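Vanance下调“免费退换”门槛，省下的运费由谁承担

家居电商Vanance近日更新了会员条款，把“免费退换”的适用范围从单笔满300元改为全部订单，同时取消了原先随会员费附送的运费券。公司在公告里称这是“上线以来力度最大的一次让利”。把新旧两版条款并排读一遍，这个说法恐怕要打些折扣。

先看变动本身。旧版规则下，会员单笔消费满300元，退换货由平台承担来回运费；不满的订单，退货运费由买家自付，但可以用运费券抵扣。新版规则取消了金额门槛，看上去人人受益，可条款第四节另外加了一句：平台承担的是“标准件”的退回运费，大件及“需专人上门拆装的商品”不在此列，退货时按实际发生的费用结算。

问题就出在这个“标准件”上。公告没有给出尺寸和重量的界线，只说以商品页面标注为准。记者在Vanance网站上翻看了书柜、餐桌、床架几个类目，多数商品页的配送说明仍是旧版文字，既没有写“标准件”，也没有写“大件”。客服在线上回复说，页面“正在陆续更新”，更新之前下的订单如何认定，“以售后审核结果为准”。换句话说，买的时候不知道，退的时候才知道。

一家以卖家具起家的网站，把大件排除在免费退换之外，剩下的主要是靠垫、灯泡、收纳盒和窗帘挂钩。这些东西本来就便宜，退货的人也少，不少买家嫌麻烦，不合适就放着了。真正让人犹豫的是那张看图片挺好、搬进客厅却大了一圈的沙发，而这恰恰是新规则不管的部分。

有买家把自己的退货账单发在了论坛上：一张双人沙发，购入不久后申请退回，理由是坐垫高度与页面标注不符，最后被扣除上门拆装、搬运和返仓费用合计1,660元。平台的答复是，坐垫高度存在“合理误差”，不属于质量问题。至于误差多少算合理，答复里同样没有写。这张账单的真伪记者无法独立核实，Vanance表示不对个别订单作评论，也没有否认收费项目的存在。

公司方面的解释是成本。其公关部门在书面答复中称，大件退货的处理费用远高于小件，若由平台全额承担，最终会反映到商品售价上，“对不退货的顾客不公平”。这个道理并非说不通，只是同一份公告的标题写的是“全场无忧退”，正文要翻到第四节才看得到例外，字号也比标题小得多。既然担心对别的顾客不公平，不妨把收费标准直接写在购买按钮旁边。

再说时间。新条款规定，退货申请须在签收后2天内提出，旧版是七天。公告把这一改动归在“流程提速”一项里，与“客服响应更快”“退款到账更快”列在一起。对买家来说，大件家具常常分批送到，床架先到，床板后到，等全部装好，期限可能已经过去了。条款没有说明分批送货时从哪一件开始计算。记者就此询问，得到的回答是“一般以最后一件为准”，但“一般”两个字并没有写进条款。

同行的做法也不见得好到哪里去。Maes早些时候推出过类似的“零门槛退换”，半年后悄悄加上了包装完整的要求，拆过封的纸箱一律按折旧处理，而家具不拆箱根本没法试。Urum目前仍保留满额免运费的老规矩，宣传上不如前两家响亮，好处是规则只有一段话，读一遍就明白。几家平台用的词都差不多，“无忧”“放心”“安心”，落到账单上的差别却要买家自己去试。

值得一提的是会员费。Vanance此次并未下调年费，原来附送的运费券最高可抵扣300元，现在一并取消，公告称其“已由更优权益替代”。对于一年只买一两件小东西的会员，新规则也许略有好处；对于正在装修、打算成批购入大件的会员，等于少了一笔抵扣，又多了一项自付费用。公司没有公布两类会员各占多少，也没有说明取消运费券后省下的开支有多大。在这些数字拿出来之前，“最大力度让利”只能算一句广告语。

已经缴纳年费的老会员能否按旧条款用到期满，公告也语焉不详。常见问答里写着“新条款自公布之日起适用于全体会员”，紧接着又写“您的既有权益不受影响”。两句话放在一起，很难同时成立。记者追问后，对方表示会在六月补充一份说明。

在那之前，打算买大件的读者最好先向客服要一份文字答复，写明该商品是否属于“标准件”、退货收哪几项费用，并保存下单时的页面截图。电话里的口头承诺，到了售后审核那一步往往查不到记录。

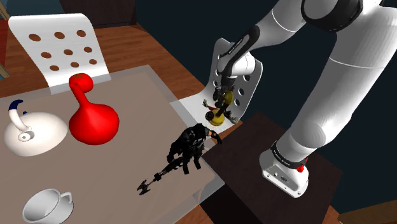 读者Tinholm留言说，文章对Urum还是太客气了，规则短不等于规则好，那一段话里同样没有写上门取件要等多久，自己上次换一把椅子，前后打了好几通电话才约到人。至于Vanance，年费到期后不打算再续，想看看六月那份说明到底会不会出来。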